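Minutes, open day visit to Plornirix, 18/07/2020

Sverre and I got there early, so we had coffee first (good coffee!). Then Janness gave us the tour – 3 rooms, more cables than I could follow.

Agreed: we go back in January, and Sverre asks about the fee. I said 490 was my limit for the whole group, and he grumbled but wrote it down.
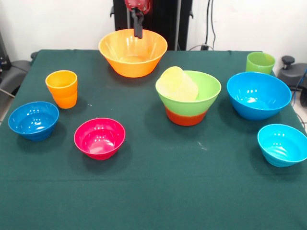 Britt-Marie Holmgren
Minutes secretary

The arm over the big orange bowl was my favorite part, and I loved all those bright cups and bowls on the green cloth. Sverre wants to know if it could sort our kitchen drawer. To do: I email Janness for the slides, Sverre books the van.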